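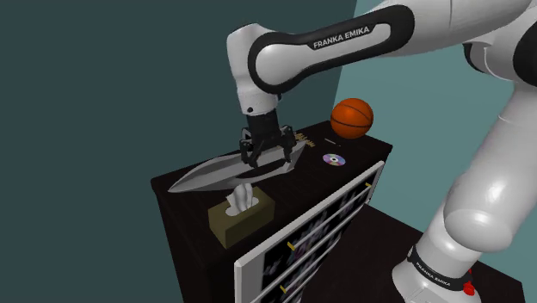

Heather Leckie objected to the first release on the grounds that "teal" and "blue-green" had been merged into one term, and asked for them to be kept apart. They are separate from version 2 onwards.

Marsden Household Colour Terms

Contents
468 colour terms in everyday British use for painted walls, woodwork and furniture. Terms were taken from written replies sent in by some 300 households. Spelling follows the reply, apart from capitals, which have been lowered.

Files
terms.csv: one row per term
replies.csv: the replies, with names and addresses removed
changes.txt: edits since the first release

Fields in terms.csv
term: the wording used
head: the main colour word, such as brown in "reddish-brown"
modifier: any word that changes it (dark, muted, off-)
surface: wall, wood, metal or cloth
region: first half of the postcode, blank if not given

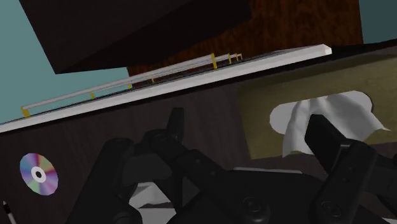 Teal wall, reddish-brown wood grain, white ledge.

Known problems
Paint-chart names were removed by hand and a few remain. "Cream" and "magnolia" are used for the same wall in several replies; both are kept. Replies from Scotland are thin. Wood terms mix colour with species, so "oak" may mean either. Lighting was not asked about.

Not suitable for
Matching paint. There are no measured colour values in any file.

Loading
Files are UTF-8 with commas as separators. Older spreadsheet programs may misread the accents in "café au lait" and "écru". Blank fields mean no answer was given.

Corrections
Send the row number and the proposed wording. Accepted changes go into the March release.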